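Mivdale and Grellham extend ceasefire monitoring along Venckus line

The defence ministries of Mivdale and Grellham have agreed to extend the mandate of the joint monitoring mission on the Venckus line until April, according to a communiqué released in both capitals shortly after noon.

The text leaves the mission's authorised strength at 200 unarmed observers, of whom 131 are currently deployed. The remaining posts have been vacant since the previous rotation, when two contributing states withdrew their contingents. Mivdale has asked for the gap to be filled before the winter closure of the northern road. Grellham has not objected, but wants a right of refusal over individual nationalities.

Under the revised terms, observers may enter the strip between the forward positions of the two armies with four hours' notice. The earlier arrangement required a full day. Notice is to be given by radio to both liaison offices and confirmed in writing at the crossing point. Where one side fails to reply within the period, the patrol may go ahead with an escort from the other side as far as the marker posts.

The communiqué also covers artillery. Guns above the agreed calibre must stay at least 2000 metres behind the line and be parked in the open so that they can be counted from the road. Mortars are dealt with in a separate annex, which has not been published.

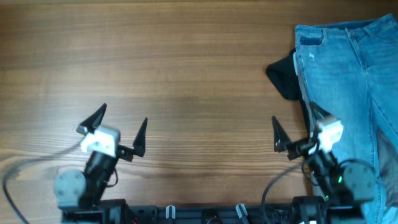
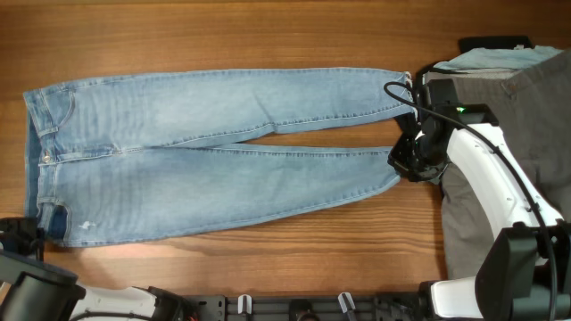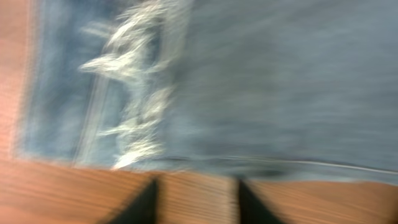
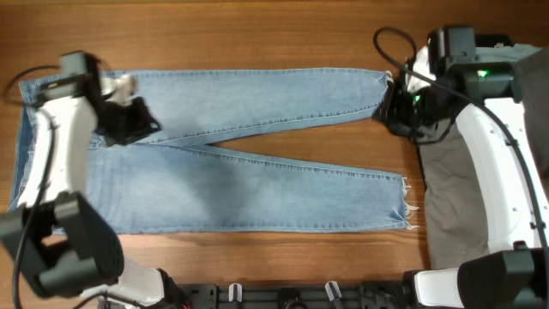

Wooden tabletop, four views; jeans in the first, second and fourth, denim fabric in the third.

Talks on the status of Stiltuvance, the rail junction held by Grellham but claimed by both governments, were left out of the extension. Officials from Mivdale said the subject would be raised at the next meeting of the contact group. The Grellham foreign ministry described the junction as an internal matter and gave no date for further discussion.

Freight traffic through Stiltuvance has been limited to daylight hours under a military order. The order was not mentioned in the communiqué and remains in force. Rail operators on the Mivdale side have been told to continue routing fuel and grain by the southern branch, which adds a change of locomotive and a second customs check.

The mission's previous quarterly report recorded fewer exchanges of small-arms fire than the one before it, but more flights by unmanned aircraft over the strip. Both sides deny operating them. The new mandate gives observers permission to log such flights and to recover wreckage, though any parts found must be examined in the presence of officers from both armies.

The extension takes effect at midnight. The liaison offices will exchange updated maps of minefields and patrol tracks during the first week.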